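I moved this blog from Cliklow to Welley in April, and I lost all the old comments. The export file had 1581 of them, but Welley could only read the posts. I wrote to support two times and received the same polite answer. 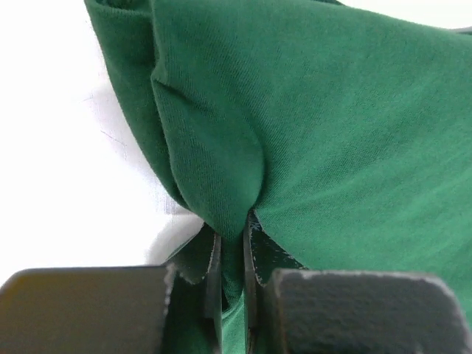
Green ribbed fabric.

I was sad for some days. Then I understood that I miss mostly the comments of seven people, who have answered me for years.
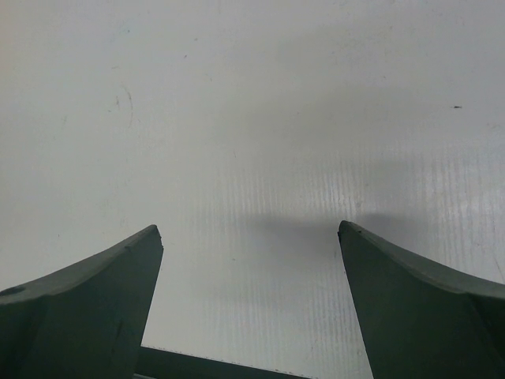

So I have written an email to each of these seven. Two have replied already, and one letter is longer than my posts. I will still write here, maybe every second week, and the comment box is open again.

Filed under: Blogging, Small news
2 comments
Share this post
Subscribe to get new posts by email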